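2018-04-27

Fourteen weeks into the robotics project and I can report that I have become very good at tape. My parents will be so proud. I came to this class to learn how machines learn to pick things up, and what I have is opinions about adhesive.

We got the room to ourselves this morning, which meant I could spread out without the Flakton team sighing at me over their chassis. Flakton has matching shirts. We are called Dandalen, after a typo in a sign-up form, and we have no shirts, but we do have a hand-held gripper, and today I squeezed it for three hours.

The way it goes: you hold the thing, you open it, you move it up to whatever object is on the list, you close it, you lift, you put it down again, and you try to do all this as if you were a calm and sensible robot instead of a student who skipped breakfast. Then you do it again. Ita Tully keeps the log and says "next" in a voice that makes me want to apologize to the table. I asked if she wanted a turn. She said she was fine.

Project total is now 3314 recordings. Moriarty, who teaches the class and has never in his life said "good" without a "but" close behind, looked at the number and said good, but how many of them start from the same spot. A lot of them start from the same spot. It's a comfortable spot! My elbow likes it there. So the plan for the rest of the morning was to come in from everywhere else, low, high, from the left, from the awkward side where your wrist has to do something it was never meant to do.

I also had to look hard at the fingers, which I had been putting off. 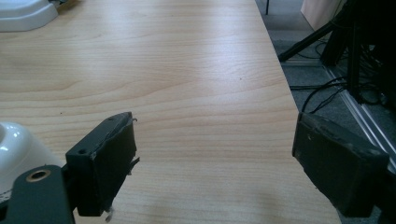

Photo: gripper camera, Dandalen project folder

The tape on the left one is in a state. Ragged along the edges, little threads sticking out, a flap coming away near the bottom like a bandage on a kid's knee. The right one is scuffed all over. I put that left tape on myself, and I remember being pleased with it, and I believe I used the word "permanent."

Ita's view is that we should retape both before we record anything else. My view was that if we change the fingers now, half the recordings will show one kind of finger and half another, and whatever we train on them will get confused or, worse, develop a preference. We argued about this for 20 minutes. We were both quite eloquent. Then we asked Moriarty, who said to write down the date we changed it and get on with our lives.

So: retaping goes on the list for next time. Somebody has to buy the tape. I have a feeling I know who.

Did 31 good ones before lunch and threw out 4. One was thrown out because I sneezed. One because I closed the gripper on nothing at all, with great confidence, a full inch short, and then lifted the nothing and carried it carefully across the table and set it down. Ita let me finish. She wrote "air" in the object column.

The other two I would rather not go into.

Lunch was a granola bar from the bottom of my bag. Then an hour of naming files, because back in the early weeks I named a batch of them things like "test", "test2" and "testREAL", and past me did not leave a key. Some of testREAL is clearly not real. I renamed what I could and put the rest in a folder called Nalline, which is what we call the old laptop, and which is where things go when we don't want to deal with them.

Hand hurts. It's the spot at the base of the thumb -- I catch myself opening and closing it at nothing, in the bus line, in bed. I picked up my toothbrush tonight very slowly, from the left, and thought, that was a clean one, keep that.

The demo is in May. We're supposed to show the thing working on its own, with no hand on it at all, in front of parents and the Flakton shirts. Moriarty wants a one-page write-up before then, and Ita has already done her half. It's nice. It has headings. My half has the word "Introduction" and a blinking cursor.

Must remember: tape, charger for Nalline, ask Moriarty if we can borrow the key for an extra evening, eat breakfast.

4 comments 20 shares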